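Progress Report to the Farahani Fund
Housing Stability and Tenant Support Program, Grurkside
Submitted by Lamisi Kpodo, Program Manager

Summary of the period

The grant supports tenants in Grurkside who are at risk of losing their homes. This report covers the second half of the grant year, ending in September. The program opened 137 new cases during the period and closed 22 that had been carried over from the first half. Spending remains within the approved budget, and no transfer between budget lines is requested.

Casework

Most new cases concerned rent arrears. The next largest group concerned repairs, chiefly heating and damp, and a smaller number involved disputes over the return of a deposit. Caseworkers now meet each household within nine days of first contact. The target set out in the agreement was two weeks.

Repayment plans continue to be the most common outcome. Staff have found that landlords with only one or two properties respond well to an early telephone call, while the larger management companies prefer written contact and are slower to reply. A standard letter has been prepared for the second group. It is in use at the Grurkside office and will be introduced at the Wilumar office next quarter.

The program did not meet its goal for follow-up calls. Calls are due three months after a case is closed, and many were missed during the summer while one caseworker position was vacant. The position has been filled. The new caseworker has taken on the backlog, and a corrected figure will be included in the final report.

Tenant education

Evening workshops were held on reading a lease, recording the condition of a home at move-in, and requesting repairs in writing. The printed tenant handbook was revised and 200 copies were delivered to the Grurkside office. The section on shared housing was rewritten after several readers reported that it was hard to follow -- in particular the pages on joint leases. A large-print edition is under review.

Attendance was lower at the Wilumar office, where the workshops began at 5:30 p.m. Residents told staff that this was too early for people coming from work. Later start times will be tried.

Partnership with Hekutach

Hekutach continues to provide the case records system under the existing service agreement. Two faults reported in the last period have been corrected. Staff have asked for a simpler intake form, and a draft is expected before the end of the grant year.

Plans for the next period

The program will complete the overdue follow-up calls, extend the standard letter to Wilumar, and hold a further round of workshops on repairs and damp. It also intends to begin talks with the county court regarding a help desk on hearing days -- a step proposed in the original application and delayed by the staff vacancy. A revised timetable for the help desk will be sent to the Fund separately.

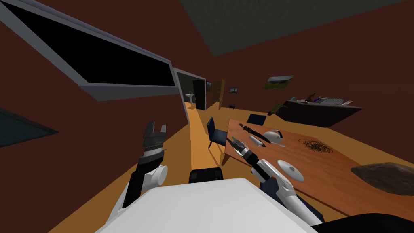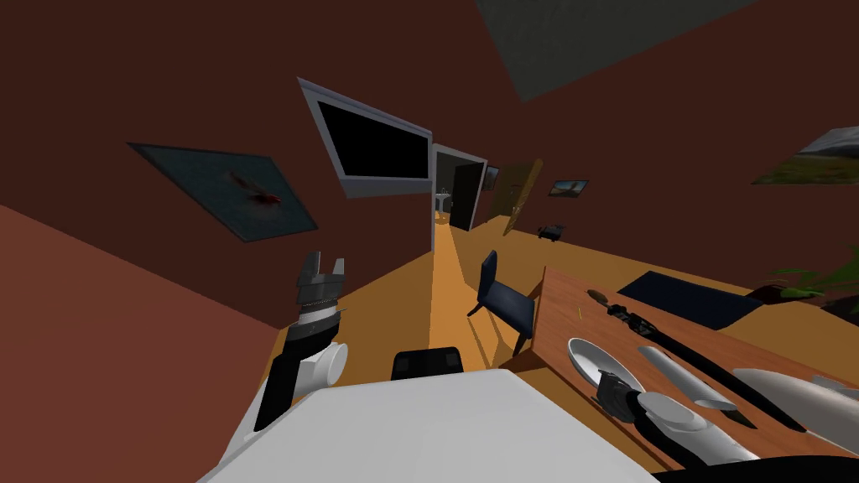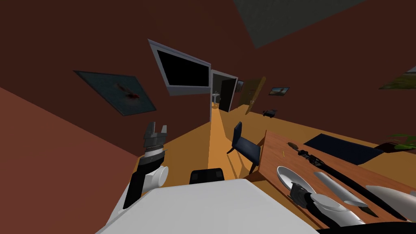
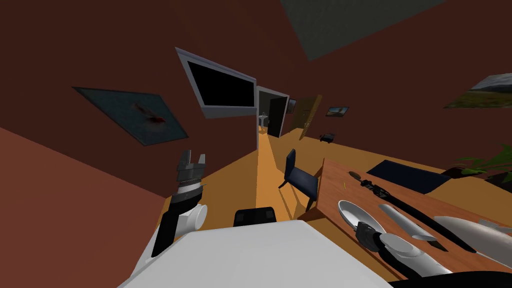
Figures 1 to 4. Simulated interior, computer-rendered views.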